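# Bench Gallery: Cable Fitting Area, Ustach Building

Updated 22/10/2023

The Brirkier Center for Assembly Studies maintains a cable fitting area on the ground floor of the Ustach Building. The area supports coursework in wire routing, clip placement and the handling of thin, flexible parts. This gallery presents one bench and the fixtures kept on it. Requests to reproduce the photographs should be addressed to Joon-young Yoon in the records office.

## Surface

All benches in the area were given teal tops in May. The color was selected after a trial in which students found it easier to follow pale cable on a colored ground than on the earlier gray.

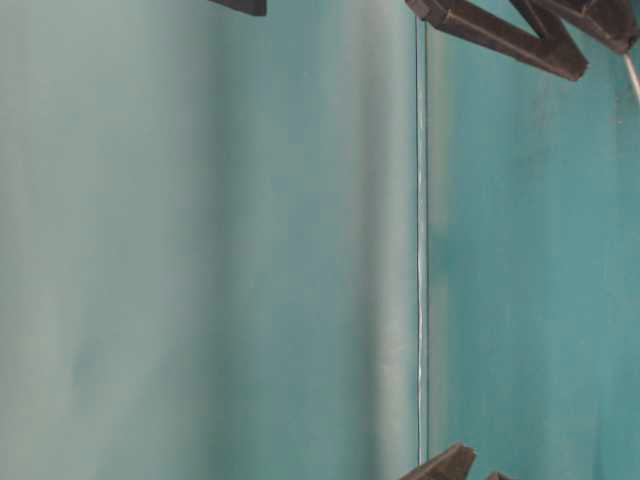 Bench tops are wiped at the close of each session with the cleaner supplied in the wall cabinet. Abrasive pads are not permitted. Scratches longer than a fingernail should be entered in the bench log, together with the bench number and the name of the person reporting.

## Rails and Clips

A black rail crosses the bench and carries a small white clip, through which a thin white cable is led. The open square stand on the bench top holds a white clamp on its left side.

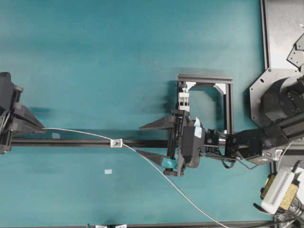 Cable is issued in lengths of 300, 600 and 1,000 millimeters. Students sign for each length and return it at the end of the exercise — offcuts included — so that it may be used again by the introductory group. The Dreltus course guide sets out the routing exercises in order, and instructors are asked not to change the sequence without notice to the department.

## Working Area

Fixtures are placed toward the back and side of the bench, and the middle is the place for small pieces, such as the white one held between the gripper fingers.

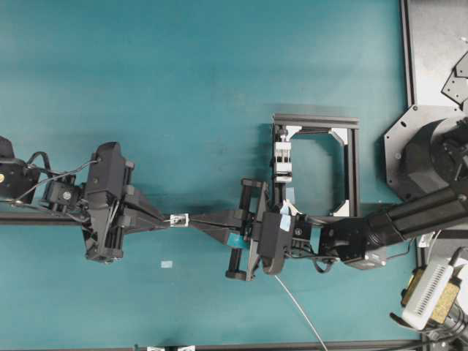
Spare clips and labels are stored in the Yuan drawers by the entrance, with no more than 4 trays open at one time. Loose scraps should be cleared before the next group is admitted. Questions about bench bookings, storage or the course guide may be directed to Quang Tôn, area coordinator, at the Ustach Building front desk.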